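Week 4 notes: showing a robot what you want

Hi all. These are the notes I talked from on the second half of demonstrations, cleaned up a little. Cuiping Kang took the lab session, so where something comes from her I've said so. If you missed it, read these before you book time on the arms, please!

Where we left off

Last week we had a policy, which for us is just a function that takes in what the robot senses and puts out what it should do next. We want to learn that function from examples instead of writing it by hand. So somebody has to make the examples, and that somebody is you. I want to spend most of these notes on how you make them, as the learning part gets plenty of attention in the readings and the making part gets almost none.

Two ways in

Kinesthetic teaching. You put the arm in a mode where it holds up its own weight and otherwise goes limp, you grab it near the wrist, and you drag it through the task. It feels great the first time. You get the joint angles straight from the robot, and there is no question whether the robot can reach a pose, since it's already there with you holding on to it. The trouble is that you're in the way. Your forearm is in every camera view, and your forearm won't be there when the policy runs. You also push harder than you think. Cuiping had everyone drag the arm down onto a foam block and guess the force, and nearly the whole room guessed low.

Teleoperation. You stand somewhere else and drive the arm through a device: a 3D mouse, a VR controller, a small leader arm that the big one copies. The camera views stay clean and both hands of a two-arm setup can be run by one person (with practice - quite a bit of practice). What you lose is touch. Most of our devices send nothing back to your hand, so you're judging contact by eye, and depth is hard to judge by eye on a plain tabletop. Watch the shadows. I mean that as practical advice: the gap between a thing and its shadow is often the best height cue you have, and when you can't find a shadow, slow down.

People ask me which one is better and I always give the same annoying answer, it depends on what the policy gets to see. If it only sees joint angles and forces, drag the arm around all you like. If it sees camera images, teleoperate.

What gets recorded

For each time step we store the camera images, the joint positions, the gripper opening and the command you sent. Please notice that the last two joint-ish things are different. The position is where the arm is, the command is where you told it to go, and there's always some lag between them. If you train on positions as if they were commands, you get an arm that sort of wades through the task, always a bit short. Miroslava Zakharchenko lost most of July to this one and has kindly let me tell you so.

We use Clukau for recording and Mota for playing episodes back. Clukau starts writing when you press the pedal and stops when you press it again. Mota will show you the camera view next to the gripper trace, and I'd like you to get in the habit of looking at both. A grasp that went wrong usually shows in the trace first, as a gripper that closes further than the object should let it.

Good demonstrations

Pick one way of doing the task and stick to it. Say there's a bowl to the left and a bowl to the right of the thing you're reaching around. If half your episodes go around one side and half the other, a simple policy trained on squared error will learn the average, and the average goes straight through the middle. We did this on the board, look back at the sketch with the two arrows. There are models that cope with it (that's week 6) but don't make your life harder before then.

Vary the starting positions, though. This sounds like I'm telling you two opposite things, and I did get some looks. Keep the strategy the same and change where things start. Move the object, turn it, move the bowls a little. An object that always starts on the same spot teaches the robot the spot.

Don't pause to think. If you hover over the object for a while deciding what to do, the policy sees the same image again and again with the command "stay put", and it learns to stay put. Plan it first, then press the pedal. If you get stuck in the middle, throw the episode away and start over.

Do include recoveries. If you nudge the object while reaching and then correct for it, keep that one. The policy is going to drift into odd places by itself and it needs to have seen someone get out of them. This is the compounding error argument from last week: a small mistake puts you in a state that's a bit unlike the training data, where the next mistake is a bit bigger, and off you go.

A pick and place to think about

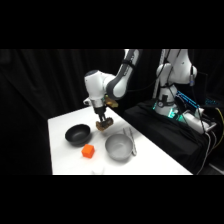

Fig. 1. Held above the table: the object is in the gripper, with the two bowls on the table below.

Take this one moment and ask what the policy would need to know to carry on. The arm could be headed for the black bowl or the gray one, and from a single image you can't tell. If both kinds of episode are in your data with no label, you've got the averaging problem again. So either fix the target for the whole data set or give the policy the goal as an input.

Think about the shape of the object too. It's rounded and lumpy, so the fingers won't land on it the same way from one episode to the next, and the gripper opening at the moment of grasp will wander. That's fine. A cube like the orange one is pickier about angle, as you want the fingers square to its faces. And I'd leave the tongs for last - long, thin and shiny, which is hard on you and on the cameras.

How many?

For the lab, the Qiu baseline trains for 2,000 steps, and that's enough to see whether your data is any good. Don't turn the steps up to rescue bad episodes. Go look at the episodes.

For next time

Work in groups of 3. Each person drives, so that you can compare styles, and mark in the Olus sheet who drove which episode. Then play 2 episodes from different drivers side by side in Mota and write a paragraph on what differs: path, speed, where the gripper starts to close. The lab is open Saturday morning if the weekday slots are full. Bring the paragraph with you, on paper is fine.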